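首页 > 帮助中心 > 家庭影音 > 使用手册 > 第3章

3. 多人同步观影:把散落各地的亲友凑到同一部电影前面

2026年1月6日 文/Mercedes Puma 校订/Fatos Živković

读到这一章,说明你已经把 Viletti 播放盒接上电视,而且画面不是绿的。恭喜。接下来要做的事情更难一些:让几户人家在同一秒钟看到同一个镜头,并且在凶手露面之前,没有人先喊出他的名字。

同步观影功能适合老片重温、剧集大结局之夜,以及那种“每年都要看一遍、台词全会背、但还是要看”的片子。首映新片也能用,前提是每户都已经在自己的账号里租好或买好。本机不会替你表哥付钱。

3.1 开始之前

请先确认以下各项:

· 播放盒固件为292版或更新。低于这个版本的机器也会显示“同步观影”菜单,点进去只有一片深蓝色,颜色不错,别无他用。
· 每户都有自己的 Viletti 账号。共用一个账号的后果是互相踢下线,通常发生在片头曲的高潮部分。
· 大家选的是同一个剪辑版。影院版和导演版片长不同,系统能认出来并拒绝开场;电视台重剪版它认不出来,到时候您会听见有人在为一场您没看到的戏落泪。

注意:本机有线接口在背面,紧挨着电源口,两者长得像,但不通用。请不要用力。

3.2 创建放映厅

1. 按遥控器上的“主页”键,向右移动到“放映厅”,按确认键。
2. 选择“新建”。系统会自动起一个名字,水平有限,建议自己改。
3. 选择影片。搜索框支持片名、导演和演员,也支持拼音首字母。搜索“那个有船的”目前没有结果。
4. 选择剪辑版和音轨。音轨可以各户不同,奶奶听国语配音,您听原声,互不干扰。
5. 设定开场时间。请给大家留出迟到的余地,因为大家一定会迟到。
6. 按“发出邀请”。对方的电视上会弹出提示,手机上也会收到一条。

提示:房主中途关机,放映厅会交给最早进场的那户。如果最早进场的是您家那位喜欢按快进的叔叔,请在设置中把“允许接任房主控制进度”关掉。

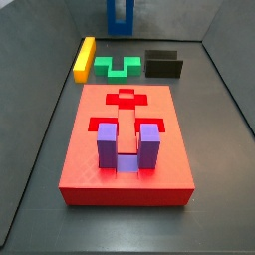
放映厅建好以后,要给各户安排“座位”。座位图在屏幕左侧,每户占一格,头像拖到哪一格,语音就从哪一边传来:坐左边的人声音偏左,坐右边的偏右。拖动时头像会浮起来,对准空格后松开确认键,它才会落进去。没对准的话,它会自己滑回起点。可以把它想成一块挖好凹槽的红色厚板,紫色的U形块坐在槽里,两根柱子高出板面一大截,底下那一段收在凹处。座位图的道理差不多,头像的下半截进了格子才算坐下,光在上面悬着不算。坐好后,头像外圈会变成实线。

3.3 校准同步

各家网速不同,音箱的脾气也不同,第一次使用请务必校准一次。

1. 请所有人进场并坐好。
2. 房主按“菜单”键,选择“校准”。
3. 屏幕上会出现一块场记板,合上时“啪”的一声。请每户在听到声音时按一下确认键。
4. 系统重复上一步,直到它满意为止。它偶尔很挑剔。
5. 出现“可以开演”字样后,按返回键退出。

测试时,我们的样机从进场到完成校准用了118秒,其中相当一部分花在等 Fatos 找遥控器上。他要求在此注明,遥控器后来在他自己手里。

小心:校准音量固定为中等偏高。夜间使用、旁边有婴儿或者猫的,请先把电视静音,改按屏幕闪光来操作。戴耳机的用户请先摘下耳机再开始。

3.4 聊天与语音

语音默认打开,观影时会在有对白的段落自动压低。它判断对白的能力尚可,判断笑话的能力较弱,所以默片观众可能会发现自己全程都在高声说话。

文字聊天从屏幕底部升起,停留数秒后消失。若不想看到,可选“中场再读”,所有留言会攒到暂停时一起显示。老影迷家庭多半会用到“防剧透”开关:打开后,凡是看过这部片子的人,留言要等当前这场戏结束才会放出来。系统靠观看记录来判断谁看过。在电影院看的、在飞机上看的、二十年前借录像带看的,它一概不知,只能靠自觉。

3.5 中场休息

房主按暂停键,全场一起停。任何人都可以按“黄色键”申请暂停,房主会看到一个小小的茶杯图标。连续申请三次,茶杯会变大。

恢复播放时,画面会倒退2秒,给大家一点找回情绪的时间。恐怖片观众可在设置里关掉这一项,同一个惊吓没有必要吃两遍。

3.6 常见情况

有人的画面比别人快。
请让他退出放映厅再进来,不必重启机器。如果他坚持说是别人慢,请重新校准,然后不要再讨论这个问题。

声音有回音。
同一间屋子里开了两台设备。关掉其中一台的语音即可,关哪一台请自行协商。

搜不到想看的片子。
片库按地区授权,每年8月会有一次较大的更换。已经加入片单的影片若被下架,标题会变灰,留在原处供您凭吊。

进场后只有片名,没有画面。
这一户还没有租下该片。按“上方向键”可查看租借页面。

放映厅人满。
目前的型号没有扩容选项。请将亲戚分批。

3.7 结束放映

片尾字幕放完后,放映厅不会自动关闭,语音也不会。请房主按“菜单”键,选择“散场”,看到确认提示后再按一次。对今晚的片子有什么真实看法,请等到右上角的麦克风图标熄灭以后再说。

聊天记录保存在“放映厅 > 往期”中,房主可以删除。删除后其他各户的记录也会一并消失,他们会收到通知,上面写着是谁删的。

相关内容
第2章 连接电视与音箱
第4章 片单、收藏与“以后再看”
Ellelton 回音壁的延迟设置
Praltirton 遥控器配对说明
Tomaszewski 投影幕安装尺寸表
固件更新记录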